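Play room walkthrough – Gruldale house, room 5
March, before the 9:00 drop-in. Form 531, filled in on a clipboard so excuse the writing

**Doors / floor**

- [x] Door closes on its own, finger guard on hinge side OK
- [x] Exit clear. Moved one stroller
- [ ] Mat by the door curls at one corner. Tape is not holding, second time I've written this
- [x] Outlet covers all in
- [x] Radiator guard tight

**Storage**

- [x] Shelf anchored. Pulled hard, no movement
- [ ] Ostik bin lids – 1 cracked, sharp edge, took it out. Need replacment
- [x] Cleaning spray up high and locked
- [ ] Wipes low. Order the 50 pack not the 40, the 40 doesnt last

**Table, far wall**

- [x] Two panels level at the seam, no lip to catch a sleeve
- [x] Edges smooth all the way round
- [x] Wall behind, no loose paint
- [ ] Table not cleared from before. See items

**Items on table**

- [x] Bricks, yellow / green / red – no cracks, no chewed corners. Small parts though. Over-3s tub only, NOT the baby basket
- [ ] Plush carrot – pull test on the leaves and the red flower end of the stem. Leaves fine, stem seam fine. Wash tag gone, so wash cold and air dry
- [ ] Toothbrush, lavender handle, light blue head – no name on it. Doesn't belong with toys. Bag it, ask at pickup, toss after 5 days
- [ ] Toothbrush in the silver holder by the wall – same, needs a label. Move to washroom shelf
- [ ] Game controller, dark gray – office drawer. Check battery door is screwed shut before anyone gets it back

**Comments**

Toothbrushes and toys on one table again. Came up on the Athumani visit too. Please put brushing stuff away before bricks come out – five minutes job. Brakum sheet on the wall says the same thing, print it bigger maybe.

Everything else fair to good. Mat is the only trip hazard, needs doing this week. Lid can wait, bin works without.

Recheck items table after cleanup, initial here: ____

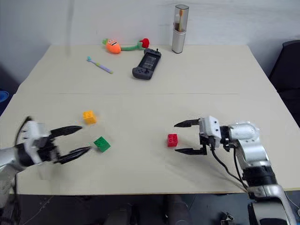
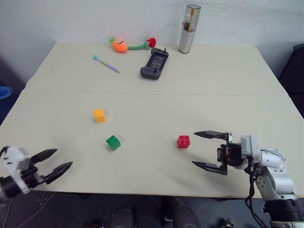 Items table, both photos: yellow, green and red bricks in front, carrot, toothbrush and controller toward the wall.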